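Filed under: Makers / Robotics / Threads

1/ Gripper build, shared workshop. Both fingers now carry ribbed magenta pads on light grey plates.

2/ Test task is mouse to black mat. Tolerance is loose, the centre of the mat will do.

3/ Logged 257 runs on the Ostis board. Target is 1000 before I change the pad geometry.

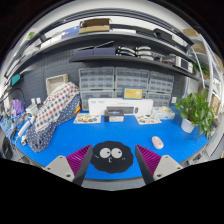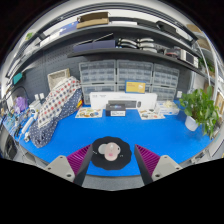 Eleri Eynon: Are you logging finger width per sample, or only open and closed?

4/ Per sample. Open/closed threw away the slip data in February. Rib spacing is next, then a stiffer plate on the left.

Last updated: 30th April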